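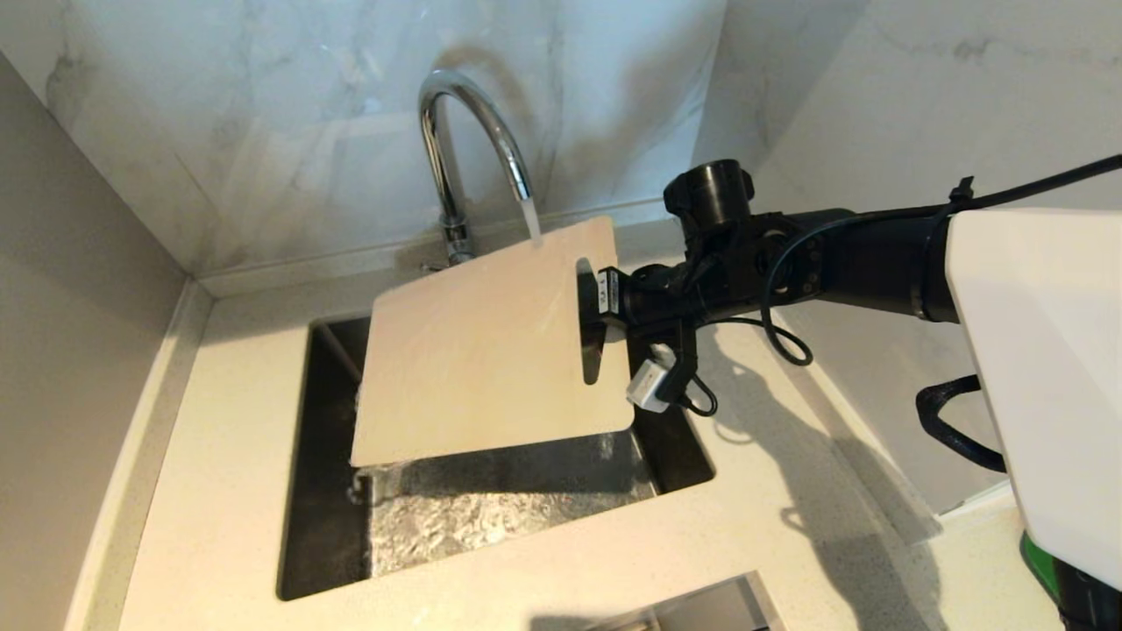 十月，晚上。水槽边收拾到快九点。

晚饭切了半颗白菜和一块腌肉，砧板上一股蒜味，先拿清水冲，冲完抹洗洁精，再冲一遍。米色的塑料砧板用了两年，刀痕越来越深，萝卜的颜色渗进去就不太出得来。上个月在Hikeo买了一瓶500毫升的小苏打清洁液，喷上去放16分钟再刷，比光用洗洁精强一点，刀痕里的黄印还在。

台面是浅色的，酱油滴上去当时不擦，第二天要费力气。今天擦了两遍，龙头底座后面那条缝也擦了，用的旧牙刷。墙砖带灰色纹路，溅了水看不太出来，隔几天擦一次就够。

排水口的滤网里有几片菜叶，捡出来扔了。龙头水流开得很小，冲得慢，水费单上个月涨了大概50块，这个月想压下来。

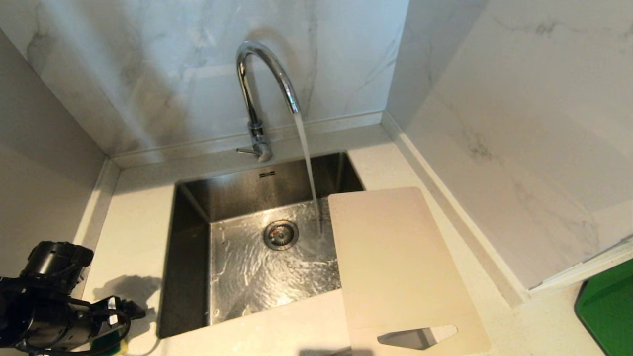 塑料砧板用到什么程度该换？

刀痕深到刷不干净，或者板面翘了放不平，就该换。

我这块还平，打算用到年底。Harnuro那种带沥水槽的看过一次，嫌厚，柜子里竖着放不进去。

砧板洗完竖起来晾，抹布搓了挂好，锅明天早上再收。米还没泡，睡前记得。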